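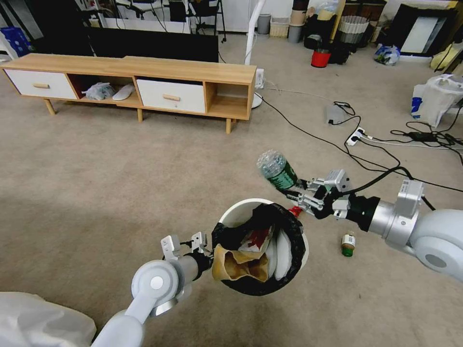 Home & Cleaning > Trash and Recycling > Apartments

One bin in the living room and everything ends up in it - how do you sort?

posted by maplecourt_tess
Friday, March 31, 2023

Hi all, first post here after reading for ages! We moved into an apartment in Jestow over the winter and I'm trying to get us into better habits with the trash. Right now we have one white round bin in the living room with a black garbage bag in it, and it sits on the carpet near the TV stand. That's it. The kitchen has a can under the sink for food but nobody wants to walk over there in the middle of a movie, so the living room bin gets all of it: water bottles, soda cans, paper bags from takeout, paper plates, used face masks, you name it. Last weekend I cleaned out the shoe closet and a pair of old foam insoles went in there too.

Our building has recycling carts downstairs (the hauler is Jomireo, if anybody else has them) and the sheet taped up in the mail room says bottles, cans and clean paper are fine, no bags. So I know most of what we throw out in the living room could go in the cart. What I can't work out is what to do about it up here. Do I get a second bin? A third? The place is small and the space next to the TV stand is already taken up with the fan, and there's a mess of black cables and a power strip across the floor on the other side that I haven't dealt with yet.

Also some things I really don't know:

Do the bottle caps stay on or come off?

Should we be crushing cans? My husband crushes every single one and I grew up being told not to.

Can a brown paper bag go in with the paper if it's all crumpled up and had a sandwich in it?

Masks and insoles - just trash?

And the last one, which is maybe more of a household problem. Stuff lands NEXT to the bin. I'll find a can on the carpet and a little bottle standing there like somebody was going to come back for it. The carpet is beige and it's a rental, so you can imagine how I feel about soda cans lying on it. Any tricks?
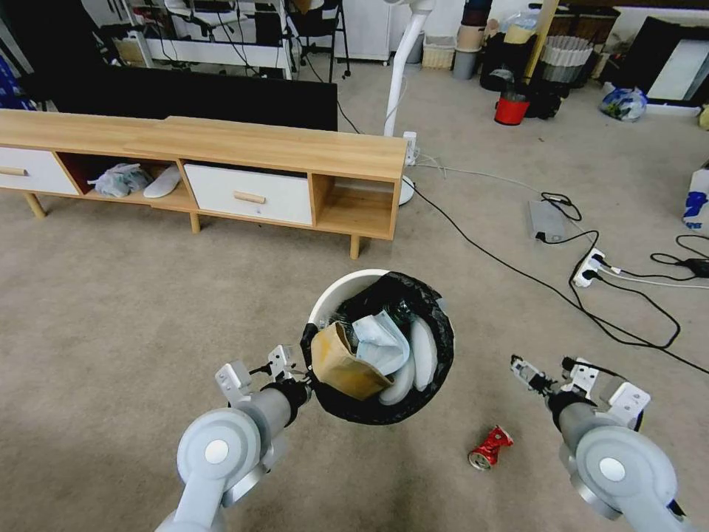
Replies (3)

Ludivine Masson

Hello and welcome! I lived in a third floor apartment for 11 years so I have been through every version of this, including a very fancy three-part sorter that I ended up keeping wrapping paper in.

My advice is to keep the bin you have and put one other thing beside it, and let the bin be the recycling. I know that sounds backwards. But go through what you wrote: bottles, cans, paper bags. Most of what gets made in a living room is recycling, and the real trash is a mask and a plate here and there. So take the black bag out, let bottles and cans and paper go in loose, and carry the whole bin down and tip it into the cart. No bags in the cart is the rule nearly everywhere I've lived, and if the bin has no bag in it you can't forget. Rinse it in the tub now and then, it will get sticky.

Then for the trash, something small. I used an old flowerpot with no hole in the bottom and a produce bag in it. Masks, tissues, greasy plates, all go in there. Your insoles too, foam is trash as far as I know. (If they were in decent shape I'd have cut them down for the cat's carrier, but that's me.)

The caps: here they want them back on, with the bottle empty. It used to be off. Look at the sheet in your mail room, and if the sheet doesn't say, call the number on it. I've never had anyone be rude to me for asking.

Cans: either way is fine with my hauler. Some of them like cans left whole for the sorting machines. If you have deposit on cans where you are, DON'T crush, the return machine needs to read the code on the side.

Paper bag: if it's dry and there's no grease on it, flatten it and put it in with the paper. If you can see a grease spot you can tear that part off. I do this and my daughter makes fun of me.

For things landing next to the bin, move the bin. Wherever people sit, it should be in arm's reach of there. Ours was by the television for years and it might as well have been in the garage! The week I put it at the end of the couch, the floor was clean.

And please do pick up those cables before you start walking back and forth with a full bin in your arms. I tripped on a lamp cord once with a full one and I was finding bottle caps until May.

deskdrawer88

get a second bin. they're cheap. one says trash one says recycling, done

crush the cans it saves room

goshen_gary

I'd go easy on the "let everything go in loose" idea above if you've got carpet. People don't finish their drinks. A bottle with an inch of juice in it will lie on its side in there all day and if the bin has a crack in it you've got a stain. Solid plastic bin, no crack, OK fine. I keep a folded towel in the bottom of mine and it goes in the wash with the rags.

Agree on moving it closer to the couch. I'd add that a round bin with the bag folded way down over the rim loses a good bit of its opening, mostly when the bag is too big for it. Get the smaller bags. I buy the 13 gallon ones for the kitchen and a box of 200 little ones for everywhere else and that box has lasted forever.

On the crushing thing, my brother-in-law drove a route for a different company and he said flat cans used to end up in with the paper on their line. Flattened top to bottom like a hockey puck was the worst. Just bent in the middle was no trouble. So tell your husband he can squeeze them a little.

maplecourt_tess

Thank you everybody! I read Gary's part out loud and got a look. Going to try the no-bag thing with a towel in the bottom and move it over by the couch tonight. I checked the sheet downstairs again and it says caps ON, in tiny print under the part about pizza boxes. Cables are this weekend's job.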